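Grasp planning for soft objects with a two-finger gripper
Project report, Albertina Paiva. Supervisor: Olga Ramalho

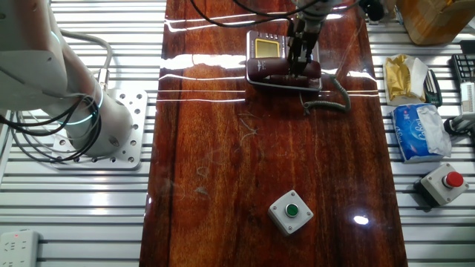

Figure 1. Gripper holding the folded cuff of the blood pressure monitor.

The aim of my project was to write a planner which can pick soft things without a model of their shape. I called it Loton. It takes one depth picture, proposes 27 grasps and gives a score to each of them. The arm then tries the best one.

The cuff was the most difficult object. Its tube is coiled and pulls back when the arm lifts, so the first version of the planner, from January, closed too high and lost it. I added a penalty for grasps near the tube -- this was Olga's suggestion -- and trained the scoring again on 2,000 simulated grasps.

A second problem was the glossy board. Reflections make holes in the depth data, and I fill them with the median of 10 frames. This costs time and I would like to replace it.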